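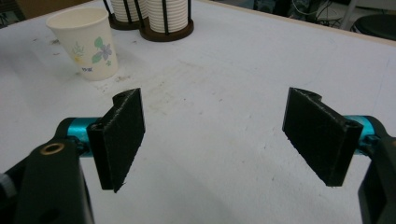 Florence Paquette asked, after reading the last report, whether the finger pads would hold up long enough to be worth the grant money, and whether the cup task was too easy to tell us anything. Both points are taken up below.

Hand-held gripper, Lasby workshop. Progress to the end of July.

Finger pads. The black pads are on both jaws, mounted on the blue shafts. The notched upper edge clears the mount. The cut edges fray at the bottom corners and the faces pick up lint. I now brush them before each session. A denser material is on order from Hollon, and 2 sets will be cut from it.

Cup task. Paper cups are a fair test of grip force: too much and the wall buckles, too little and the cup slides. In the last block of 33 picks, 20 were clean. Most of the failures came from closing off center, so the pads met the wall at an angle. I do not think the task is too easy yet.

Jaw alignment. Romana Ďurica has redrawn the right-hand bracket to take out play at the shaft. The first print cracked at the screw hole — wall too thin — and the second is waiting for a free slot on the shared printer.

Spending. Within budget. The remaining parts money covers the pad material and one spare shaft. No change to the amount requested.

Next period: fit the new bracket, repeat the same block of picks with old and new pads, and send the log to Florence.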